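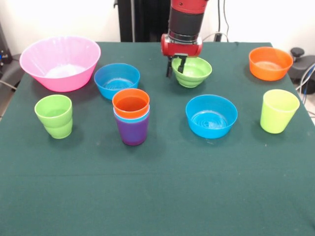 누르한 에르뎀(Nurhan Erdem)은 컵을 포개는 로봇을 보여 줄 때마다 사람들이 너무 빨리 고개를 끄덕인다고 했다. 그릇 안에 컵이 들어가면 다들 로봇이 '들어간다'는 개념을 안다고 생각하는데, 자기가 보기에는 그 결론까지 가는 길에 빠진 실험이 너무 많다는 것이다. 스티크니스(Stikness) 논문의 초고를 읽고 나서 한 말이다. 저자들은 이 의견을 받고 부록을 한 장 늘렸다. 본문은 거의 그대로 두었다.

컵을 포갤 줄 안다는 말의 무게

스티크니스는 악소이(Aksoy) 연구실이 내놓은 조작 학습 방법이다. 크기와 모양이 제각각인 플라스틱 컵과 그릇을 탁자에 늘어놓고, 팔 한 대가 그것들을 집어 포개게 한다. 다음에 무엇을 집을지, 어디에 넣을지, 어느 쪽 테두리를 물지를 하나의 모델이 정한다. 사람이 원격으로 조종해 남긴 시연 1367건이 학습 자료의 전부이고, 시뮬레이션은 쓰지 않았다. 여기까지는 요즘 나오는 비슷한 연구들과 크게 다르지 않다.

저자들이 새롭다고 내세우는 부분은 '포갬 점수'다. 물체 두 개를 보고 하나가 다른 하나 안에 얼마나 안정되게 앉을지를 따로 예측한 다음, 그 값을 동작 생성기에 넘긴다. 논문은 이 점수 덕분에 로봇이 처음 보는 조합도 다룰 수 있다고 쓴다. 초록에는 "용기 사이의 관계를 이해한다"는 문장까지 있다. 나는 이 문장에서부터 펜을 들었다.

이해라는 단어를 놓고 철학 논쟁을 벌일 생각은 없다. 문제는 훨씬 초라한 데 있다. 평가에 나온 물체가 대부분 학습에도 나왔다. 논문이 말하는 '처음 보는 조합'은 이미 본 컵과 이미 본 그릇을 다른 순서로 짝지은 것이다. 색이 다른 컵을 새 물체로 친 항목도 있는데, 모양이 같다면 집는 동작에서 달라질 것이 별로 없다. 카메라는 고정되어 있고 탁자를 덮은 천도 그대로다. 이 조건에서 잘된다는 결과는 그 나름의 가치가 있지만, 부엌 찬장 앞에 선 로봇 이야기로 곧장 이어지지는 않는다.

악소이 쪽의 설명은 이렇다. 변수를 한꺼번에 풀면 무엇이 점수를 올렸는지 알 수 없으니 배경부터 묶어 두었다는 것이다. 맞는 말이다. 그렇다면 제목에도 그만큼만 썼어야 했다.

성공을 누가 판정하나

표에 실린 성공률은 평가 135회에서 나왔다. 나는 숫자보다 그 위에 달린 작은 글씨를 먼저 읽었다. 성공은 "목표 물체가 다른 용기의 안쪽 또는 위에서 정지한 상태"로 정의된다. '안쪽 또는 위'다. 컵이 그릇 속에 반듯이 앉은 것과, 큰 그릇이 좁은 더미 꼭대기에 걸터앉은 것이 같은 칸에 들어간다.
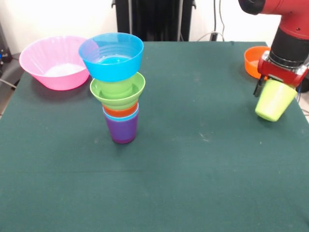 연두색 컵을 거꾸로 문 그리퍼. 왼쪽 더미 꼭대기에는 하늘색 그릇이 살짝 기운 채 얹혀 있다.

이런 더미를 성공으로 칠 것인가? 위가 넓고 아래가 좁다. 맨 밑에서 받치는 것은 보라색 컵이고, 가장 넓은 그릇이 제일 위에 있다. 서 있기는 하다. 하지만 설거지한 그릇을 이렇게 쌓아 두는 사람이 있다면 집안 누군가에게 한 소리 들을 것이다. 논문의 정의로는 여기에 감점이 없다. 저자들이 공들여 만든 포갬 점수가 안정성을 예측하는 값이라면, 평가표에도 안정성을 재는 칸이 있어야 앞뒤가 맞는다. 탁자를 한 번 툭 쳐 보는 정도의 시험이라도 괜찮았을 텐데 그조차 없다.

컵의 방향도 마찬가지다. 입구를 아래로 두고 포갤지 위로 두고 포갤지는 전혀 다른 문제인데, 방향이 뒤집힌 경우는 따로 집계하지 않았다. 부록에는 잘못 잡은 뒤 다시 잡은 사례를 '회복'이라 부르며 네 가지로 나누어 놓았다. 분류는 꼼꼼하다. 그런데 회복에 든 시간과 횟수에는 상한이 없다. 오래 기다려 주면 성공률은 오르게 마련이고, 그 값을 다른 방법과 나란히 놓는 순간 비교는 흐려진다.

여기서 줄탄스(Zultance) 이야기를 해야 한다. 줄탄스는 작년 12월에 공개된 평가 규약으로, 물체 배치를 추첨으로 정하고 제한 시간을 두며 판정하는 사람에게 어느 방법이 돌고 있는지 알려 주지 않는다. 귀찮고 느리고, 숫자가 보기 좋게 나오지 않는다. 스티크니스 논문은 줄탄스를 참고문헌에 올려 두고도 쓰지 않았다. 이유를 묻자 장비 일정이 맞지 않았다는 답이 왔다. 믿는다. 이 분야에서 장비 일정은 늘 맞지 않는다.

그래도 남는 것

깎아내리기만 하면 공정하지 않다. 집는 동작에는 볼 만한 구석이 있다. 얇은 플라스틱 테두리는 생각보다 까다로운 목표물이다. 손가락 하나는 안쪽으로, 다른 하나는 바깥쪽으로 들어가야 하고, 조금만 어긋나면 컵을 밀어 버린다. 이미 포개진 더미의 맨 위 것을 다룰 때는 옆 물체의 테두리가 바로 곁에 있어서 더 나쁘다.
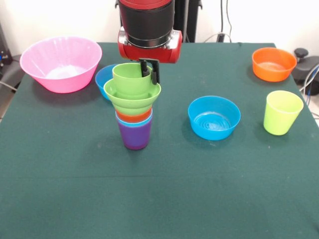 더미 맨 위 초록색 컵의 테두리를 검은 손가락이 안팎에서 물고 있다.

내가 받은 기록을 보면 포갬 점수를 끈 모델은 테두리 중에서도 카메라에 가까운 쪽을 고르는 버릇이 있다. 점수를 켜면 그 버릇이 줄고, 더미의 상태에 따라 무는 자리가 달라진다. 나는 이것이 이 논문에서 가장 흥미로운 관찰이라고 생각한다. 본문에서는 두 줄로 지나간다. 성공률 표에 쓴 지면의 절반만 여기에 썼더라도 글이 훨씬 단단해졌을 것이다.

다만 이 관찰을 설명하는 가설은 둘이다. 하나는 저자들 말대로 모델이 물체 사이의 관계를 따져 자리를 고른다는 것. 다른 하나는 점수를 예측하도록 덧붙인 학습 과제가 영상 특징을 조금 더 선명하게 만들었을 뿐이라는 것. 두 번째가 맞다면 포갬과 아무 상관 없는 보조 과제, 이를테면 깊이 예측을 붙여도 비슷한 효과가 나와야 한다. 어려운 실험이 아니다. 저녁에 걸어 두면 주말이 지나기 전에 끝난다. 에르뎀도 같은 실험을 요구했고, 늘어난 부록 한 장에는 다른 내용이 실렸다.

물건을 팔려는 쪽의 사정

기미코(Gimico)는 이 방법을 가져다 급식 설비의 식기 정리 공정에 쓰겠다고 한다. 회사 소개 자료에는 "어떤 용기든 포갠다"는 문구가 있다. 담당자에게 어떤 용기까지 시험했는지 물었더니 플라스틱이라는 답이 돌아왔다. 스테인리스는? 계획에 있다. 물기가 남은 식기는? 그것도 계획에 있다. 안에 음식이 남은 그릇은 사람이 먼저 걸러 준다고 했다.

나는 마지막 대답이 제일 마음에 걸렸다. 앞 단계에서 사람이 걸러 주고 뒤 단계에서 사람이 더미를 다시 맞춰 준다면, 로봇이 덜어 주는 일은 그 사이의 좁은 구간이다. 그 구간이 정말 병목인 현장도 있을 것이다. 그러면 그 현장의 숫자를 내놓으면 된다. 기미코는 시범 운영 결과를 공개할 시점을 정하지 않았고, 악소이 연구실은 회사 쪽 자료에 관여하지 않는다고 선을 그었다.

연구실의 데모와 회사의 문구 사이에서 단어가 조금씩 불어나는 일은 흔하다. 연구자는 '포갠다'고 쓰고, 보도자료는 '이해한다'고 옮기고, 영업 자료는 '어떤 용기든'이라고 적는다. 이번 경우가 조금 씁쓸한 이유는 첫 단계에서 벌써 '이해한다'가 나왔다는 데 있다. 뒤에서 부풀릴 사람들의 수고를 덜어 준 셈이다.

저자들은 개정판을 준비하고 있다고 한다. 내가 보고 싶은 것은 세 가지도 못 된다. 줄탄스 규약대로 다시 돌린 표, 그리고 보조 과제를 바꿔 본 비교 실험. 성공의 정의에서 '또는 위'를 빼거나 따로 떼어 세는 것은 실험도 필요 없이 기록만 다시 보면 되는 일이다. 숫자는 아마 내려갈 것이고, 얼마나 내려가는지가 이 방법에 대해 지금까지 나온 어떤 영상보다 많은 것을 알려 줄 것이다.

에르뎀에게 개정판이 나오면 다시 읽겠느냐고 물었다. 부록부터 읽겠다고 했다.

온라인 게재 25. 6. 9.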